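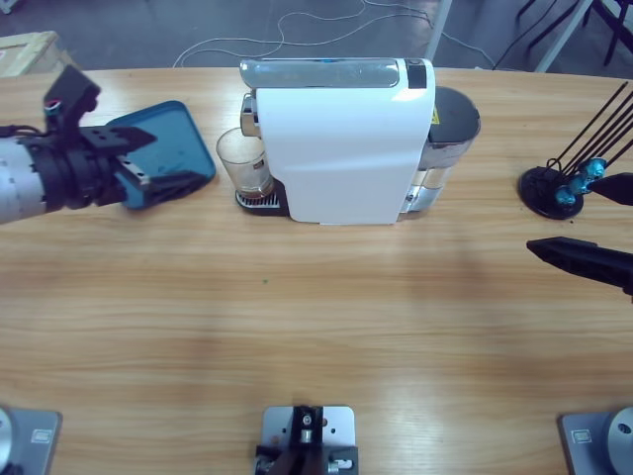 Cafetera monodosis blanca con depósito de agua transparente y un vaso de café en la rejilla.

Pendis presenta su servicio de café para oficinas pequeñas

9 de julio de 2026. La empresa de suministros para el lugar de trabajo Pendis pone en marcha Lellero, un servicio de alquiler y mantenimiento de cafeteras monodosis para oficinas, talleres y consultas de hasta 40 personas. El servicio incluye la máquina, la reposición periódica del café y una revisión cada 4 meses.

Lellero está pensado para locales que no disponen de cocina. La cafetera se coloca sobre una mesa o un mostrador con un enchufe cercano y funciona con depósito propio, sin conexión a la red de agua. El cliente elige la ubicación y Pendis se ocupa de la entrega, la instalación y una primera explicación de uso al personal.

«Muchas oficinas pequeñas compran una cafetera, la ponen en un rincón y no vuelven a pensar en ella hasta que deja de funcionar —afirma Suqin Qin, responsable del servicio—. Nosotros nos encargamos de la limpieza a fondo y de la descalcificación. Al cliente le queda vaciar la bandeja de goteo y rellenar el agua».

El contrato básico cubre 500 cafés al mes y puede ampliarse en cualquier momento. No hay permanencia después de los primeros 2 meses. Si una máquina se avería, Pendis la sustituye por otra del mismo tipo mientras dura la reparación —sin coste para el cliente, salvo en caso de golpes o mal uso—.

El café lo suministra el tostador Trudavetti en tres variedades: suave, intenso y descafeinado. Los pedidos pueden combinarse y se entregan en la misma visita que los productos de limpieza. Las cápsulas usadas se depositan en una bolsa que el repartidor retira en la entrega siguiente.

Con cada máquina se entrega una hoja plastificada con las tareas diarias: enjuagar el depósito, lavar la rejilla con agua templada y pasar un paño húmedo por la carcasa. La hoja también recoge el teléfono de asistencia.

El servicio ya admite solicitudes. Las primeras instalaciones se harán en el parque empresarial Gourlay y en octubre se extenderán al resto de la zona de reparto de Pendis. Los clientes que ya tienen contratado el suministro de agua o papelería podrán incluir Lellero en la misma factura.

Contacto para medios: Suqin Qin, Pendis.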